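Section 2: Getting your Dalwood dehydrator up and running

Okay, you've got the box open and the trays stacked up somewhere. I've set up more of these than I can remember, so I'll take you through it the way I do it at home!

1. Wash the trays and the lid in warm soapy water. Keep the base out of the sink (please!) and just wipe it with a damp cloth.

2. Find a flat spot with a few inches of space at the back for the vent. Mine lives at the end of the counter, by the window.

3. Plug it straight into the wall. It pulls 600 watts, and I don't like running that through a skinny extension cord.

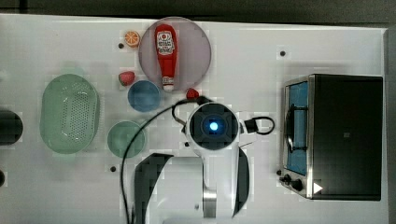
4. Run it empty on high for half an hour. You'll get a bit of a warm plastic smell the first time, so crack a window.

Note: the dial clicks twice before the fan starts. Carleen Ruawai sent hers back over that, and there was nothing wrong with it.

5. Slice your fruit thin and even, then lay it out in one layer with gaps between the pieces. Citrus takes me roughly 9 hours on medium. Strawberries I cut in half and put cut side up, or they glue themselves to the mesh. 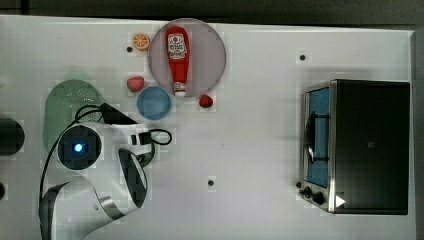
6. Swap the top and bottom trays halfway through. I set a timer, or I forget and the bottom one goes like leather.

Caution: don't drape a towel over the lid to keep the heat in. The vent has to breathe, and the fan will shut itself off if it gets too hot.

7. Let everything cool all the way before you put it in jars. Warm fruit sweats, and then you're drying it all over again.

Spare trays are part number 396.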